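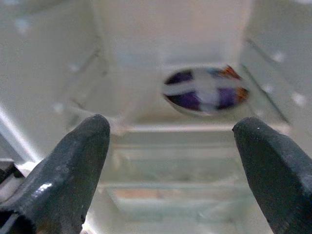

Plustix price list, anyone else had the new one?

stores_fi
Got the April trade list from Plustix this morning. Stretch wrap down, pallet bags down, tape up again. Min order has gone from one carton to 2 on nearly everything tho. We're a small stores, I haven't got the shelf for it. Anyone had any luck getting them to split?
Fionnuala Gallagher

dockdoor
Yes had it. Prices look good till you read the carriage bit on the back page. Free delivery threshold has moved.

halfpallet
Moved to what? My copy stops at the tape section

dockdoor
1,526 ex VAT. Odd number, no idea. Was well under that before.

stores_fi
Oh for gods sake. Missed that completely. So the wrap isn't cheaper at all for us.

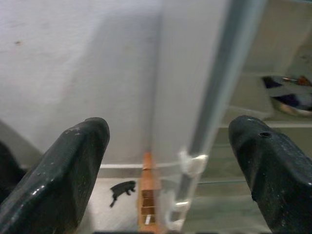 Has anyone tried Mulcahy instead? Their rep left me a book ages ago, never opened it. Mostly need wrap, grip seal bags, the brown tape.

natlongo
We use Mulcahy for all of that. Single cartons no problem. Wrap is thinner than they say imo but it holds. Order before noon and it's next day, mostly.
Natalina

dockdoor
Disagree on Mulcahy. Had two orders short last quarter and the credit took weeks. Tape dosen't stick in a cold warehouse either. I'd stay with Plustix and just order less often.

natlongo
Never had a short one here. Which depot are you out of? And which tape, the Flernirex or their own? Own brand is rubbish agreed. Flernirex is fine in the cold.

dockdoor
Own brand. Wasn't offered the other.

natlongo
Well there you go. Ask for it by name, it's not in the book.

halfpallet
Halari do split cartons as well if you ring up. Not online, website won't let you. Bags only I think, not sure about wrap

stores_fi
Ordering less often is no good dockdoor, same problem, no shelf. Rang Plustix just now anyway, they'll hold the old minimum for exisiting accounts on this order only. After that it's 2 cartons like everyone else.

dockdoor
That's more than they gave me.

stores_fi
Going to get a carton of wrap and one of the Flernirex off Mulcahy and see. Will ring Halari re bags after lunch. halfpallet have you got a direct number?

halfpallet
PM'd you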